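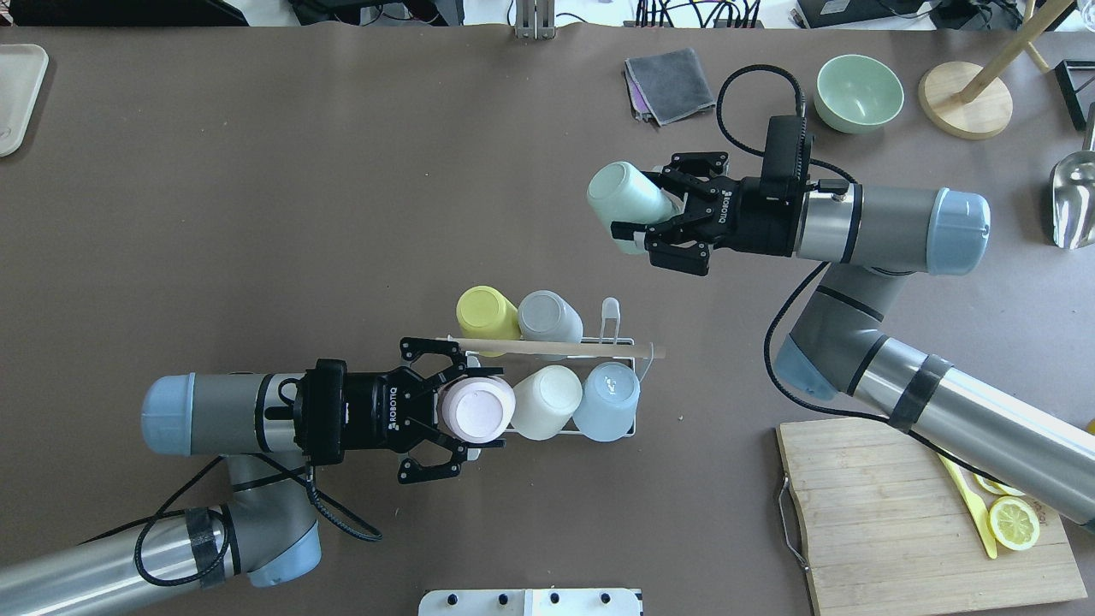 손으로 가르치는 컵 정리

Nusberg의 작업실에서 두 로봇 팔이 배우는 일은 컵을 철사 선반에 올리는 것이다. 왼팔이 분홍색 컵을, 오른팔이 연한 민트색 컵을 쥔다. 움직임은 모두 조종자 Jeferson Trindade의 손에서 나온다. 그가 조종용 팔을 잡고 움직이면 탁자 위의 팔이 그대로 따라 한다.

Joketetti 프로젝트는 지난 5월부터 이런 시연을 2,190회 기록했다. 목표는 3,000회다. Trindade는 하루에 80회를 넘기지 않는다. 그 이상 하면 손목이 굳고 동작이 거칠어지는데, 로봇은 거친 동작도 똑같이 배운다.

"플라스틱 컵은 가벼워서 조금만 세게 밀어도 선반이 같이 움직입니다." Trindade의 말이다. 그래서 그는 컵을 놓기 직전에 잠깐 멈춘다. 초기 기록 중 74회는 이 멈춤이 없어 학습에서 빠졌다.

데이터를 관리하는 Sándor Major는 도마와 그릇의 자리를 자주 바꾼다. 같은 배치만 보여 주면 팔이 위치를 외워 버린다고 한다. 다음 과제는 컵을 선반에서 다시 내리는 일이며, 조종은 계속 Trindade가 맡는다.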